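3.2 Collecting the cloth examples

We wanted the cloth part of the Bunting set to come out of real homes, so we wrote a protocol that one person could follow in a bedroom without clearing it first. I'll go through it in the order we did things, including the bits we'd change. Jae-in Kwak and I did most of the collecting in Brullcombe, and Seul-gi Yook took over the sorting in October when my wrist gave up.

Each example starts with a piece of cloth dropped on a bed. We tried laying it out by hand at first and got piles that all looked like one another (I have a way of dropping things, apparently, and so does Jae-in). So we switched to throwing it from the foot of the bed and taking whatever we got. The person collecting then picks up the gripper, holds it still over the bed for 2 seconds, moves in, closes on the cloth and lifts. We left phones, bags and remotes where they were, as the policy will have to cope with them sooner or later.

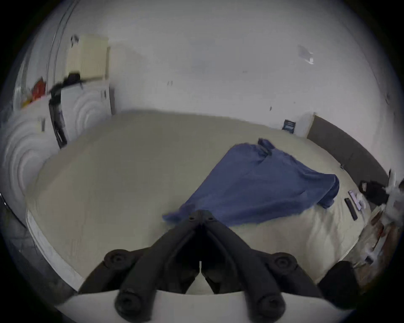
The holding still matters more than I'd expected. Our tracking runs on what the wrist camera sees, and a bed is a horrible thing to track against – big, pale and nearly the same all over. Most of the useful points come from the walls and furniture, so we asked people to keep the far side of the room in view on the way in. Tane Brunton worked out that a slow approach at a shallow angle lost tracking far less often than coming straight down, and after that we taught everybody his way of doing it.

We recorded 2767 attempts and threw out 505. Nearly all of those went because the tracking had jumped, and the rest because the collector had used the other hand to help. That second sort is harder to spot than it sounds! People tidy without noticing. Seul-gi watched every attempt at half speed and marked the moment the jaws closed, and Gil-soo Choo checked a share of her marks without seeing them first. Where they disagreed they sat down together and argued it out, usually over whether the jaws had the cloth or the bedding under it as well.

I should say something about what counts as a good grasp, because we changed our minds. To begin with we only kept grasps at a corner, which is what you'd want for folding. Chae-won Hyun pointed out that a policy trained on corners alone has nothing to go on when the corners are tucked underneath, and she was right. From then on we kept grasps in the middle of the cloth too, provided the jaws took up a clear fold, and gave them their own label.
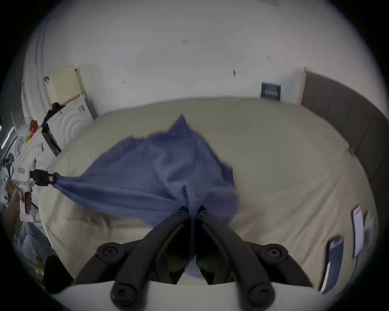
Figure 5. A middle-of-cloth grasp, with a fold of the blue cloth pinched between the jaw tips.

Adding these made the labels messier. A fold near an edge can fairly be called either thing, and we let the annotator choose, with a note if they weren't sure. We haven't tried to clean the notes up. They go out with the data, and anyone who would prefer to split the grasps by distance from the nearest edge can do so from the stored jaw positions, at least where an edge is showing.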